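Print | E-mail

Busturley reissues its flood novel, with a new ending

Busturley is bringing back Marham, its young adult thriller about two sisters hunting for their father in a drowned city, and says the book has been "fully restored." Readers who own the first edition may wonder what needed restoring. The publisher's note mentions four new chapters and a different ending but doesn't say who asked for them, or why the old ending had to go.

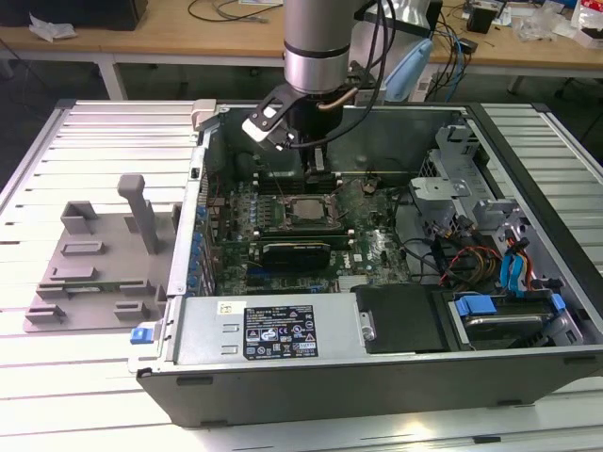
What buyers get

The new hardcover runs to 738 pages, up to 200 of them new or rewritten. That is a lot of book for a story whose best quality was speed. The sisters used to be on the run by the end of the first chapter. In the sample sent out in July, they are still packing.

A sequel, Vinodstead, is promised too. It was also promised when the first edition came out. 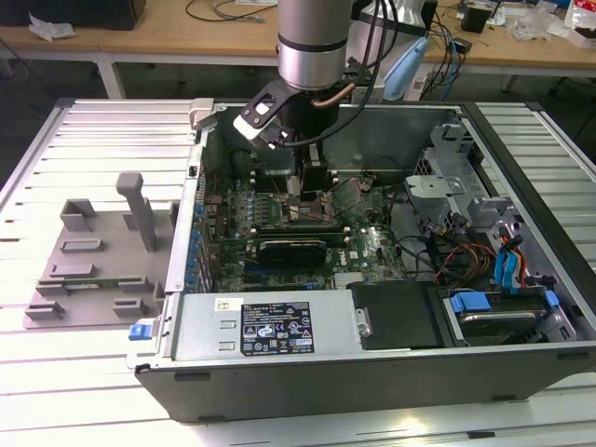
Reading time: 2 min

The Akande prize for teen fiction has put the reissue on its longlist, which seems generous for a book that has been in school libraries for years. Its rules ask for "substantially new work," and the organizers have not said how they measure that.

The hardcover goes on sale 11 September 2025. The original paperback will be withdrawn the same day, so anyone who liked the old ending should hang on to their copy.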